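How to get a bottom sheet to stay put (and look lovely while it's at it)

Posted 4 Jun 2023 in Bedrooms and Linen

I love making a bed. I know that puts me in a small club, but there's something about smoothing down a clean sheet on a breezy afternoon, with the window open and the radio going, that makes the whole house feel sorted. What I used to hate was waking up the next morning with the thing bunched up under my knees.

After a lot of trial and error, plus a fortnight helping out at a guest house in Stetby where we changed beds from breakfast until lunch, I've settled on a way of doing it that works on nearly every mattress I've met. It takes a few minutes longer than just flinging the sheet on. After a week or two your hands know it and you stop noticing.

What you'll need

A bottom sheet, fitted or flat
A tape measure
A mattress protector (optional, but I wouldn't be without one)
4 sheet straps or grippers, if your mattress is a slippery one
A spray bottle of plain water

Step 1: Measure the mattress, all of it

Most people know the width of their bed and have no idea of the depth, and the depth is where the trouble starts! Modern mattresses can be very deep, especially with a topper on. A sheet made for a shallow one will stretch over the corners, sit there looking innocent, and ping off at two in the morning.

Put the end of your tape at the bottom edge of the mattress and measure straight up to the top seam. Do it with the topper and protector in place. Then look for a fitted sheet with a pocket a few centimetres deeper than that. If you're using a flat sheet, you want enough on each side to cover the depth and still tuck a good hand's width underneath.

Write the number down somewhere. Mine is on a bit of masking tape inside the airing cupboard door, next to the boiler man's phone number.

Step 2: Pick a cloth that suits how you sleep

I'm a percale person. It's crisp and cool and it has a bit of grip to it, so it doesn't slither about. Sateen feels gorgeous but it's smoother, and on a smooth protector the two slide over each other all night long. Jersey is stretchy, forgiving and brilliant for children's beds, though it does go baggy in time. Linen creases the moment you look at it, and I adore it anyway.

Don't get too hung up on thread count. My favourite sheet is a 238 from the Kaczorowski shop in Rostholm, bought in the sale, and it has outlasted a far dearer set marked 1,000 that went bobbly within the year. Rub the cloth between finger and thumb, hold it up to the light, and trust your hands. Celina Zieliński, who runs the linen counter there, taught me to scrunch a corner in my fist and let go. If it springs back a bit, you'll have an easier time with creases.

Step 3: Wash it before its first night

New sheets have a finish on them that makes them stiff and slippery, and cotton shrinks a little in the first wash. Get that over with. Warm wash, small amount of powder, no fabric softener (it coats the fibres and makes everything slide). Shake the sheet out hard when it comes out of the drum – really snap it – and hang it by the hem, never by the corners, which pulls the elastic out of shape.

Take it down while it's very slightly damp if you can. A sheet that goes on with a hint of damp in it dries flat and looks almost ironed. Just leave the covers off until it's bone dry.

Step 4: Strip right back

Pull the bed away from the wall if it'll move. Take everything off, pillows included, and let the mattress air while you have a cup of tea. If it's a turning month, turn it now. I do mine in November and again when the clocks go forward, simply so that I remember.

Put the protector on and get it properly flat. Any ruck in the protector will show through the sheet, and you'll be smoothing away at it for ages wondering why it won't shift.

Step 5: Start at the awkward corner

Every bed has one. It's the corner by the wall, or the one behind the bedside table, or the one where the headboard sits so tight you have to post your fingers down the gap. Do that corner first, while the sheet is loose and you've got plenty of slack. Then go to the corner diagonally opposite, and only then do the other two.

Going diagonally spreads the pull across the whole sheet. If you work your way round in a circle, the last corner is always a wrestling match.

Hook each corner well under the mattress, so the elastic sits on the underside. Lift with your knees bent and your back straight. If the mattress is heavy, ask someone to hold it up for you!

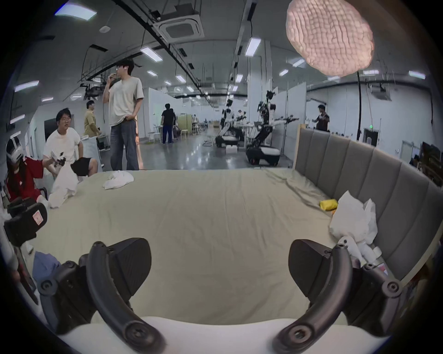
A sage-beige bottom sheet, still creased towards the headboard.

Step 6: Smooth from the middle out

Lay both palms flat in the centre of the bed and sweep outwards, towards the nearest edge. Then walk round and do the same on the other side. Creases love to gather up at the head end, where there's often less room to get your hands in, so finish there. Reach down the side, take hold of the skirt of the sheet and give it a firm tug downwards, working along a hand's width at a time.

For stubborn wrinkles, mist them very lightly with water, stroke them flat and leave the bed open for half an hour. It's so satisfying to come back to. I've also used a hairdryer when guests were due, and I'd do it again.

Step 7: If you're using a flat sheet, do a proper corner

Hospital corners frighten people and they really needn't. Nassoro Koech showed me at the guest house, and I had it by the third bed.

Tuck the sheet in along the foot. Pick up the side edge about a forearm's length from the corner and lift it up onto the bed, so it makes a triangle. Tuck in whatever is hanging below. Now bring the triangle down over the side, hold the fold steady with your other hand, and tuck that in too. The fold should run at a slant, nice and sharp.

Do the foot first, both sides, then go up to the head and pull firmly before you tuck. The weight of the mattress does the rest.

Step 8: Add straps if it still creeps

Some pairings of sheet and mattress just won't behave, and memory foam is a terror for it. Short straps that clip across each corner underneath are the simplest answer. I've used the Stimach ones for years. Clip them a little way in from the corner point, tighten until they're snug, and check that the clips aren't sitting where they'd rub on the bed base.

If you'd like to save the money, a strip of rubbery rug underlay between mattress and protector does a pretty good job. Cut it smaller than the mattress so it can't be seen.

Common troubles

The sheet comes off at one corner only. Check whether it's on the right way round! Lots of fitted sheets are nearly square, and it's easy to get the long side across the short. I sew a scrap of ribbon inside the bottom right corner of all of mine.

It fitted when it was new. Either it's shrunk or the elastic has gone. You can unpick a bit of the hem and thread new elastic through in an evening.

It's tight as a drum at bedtime and wrinkled by morning. That's just sleeping in it. A quick tug at each side when you get up puts most of it right.

My sheets have little bobbles. Wash them apart from towels and zips, inside out, with the drum no more than two-thirds full.

Comments

Jianguo Shao
The diagonal thing has changed my mornings. I'm 97 per cent sure I've been doing it in a circle my whole life. Does it work with a topper that isn't fixed down?

Reply from the author
It does! Strap the topper down first, though, or the sheet will drag it over to one side as you pull.

Nizar Obeidat
We have a very heavy mattress and can't lift it far. I use a wooden spoon, the flat end, to push the sheet underneath. Saves the knuckles.

Reply from the author
Stealing this, thank you. Going to try it on the spare bed tonight.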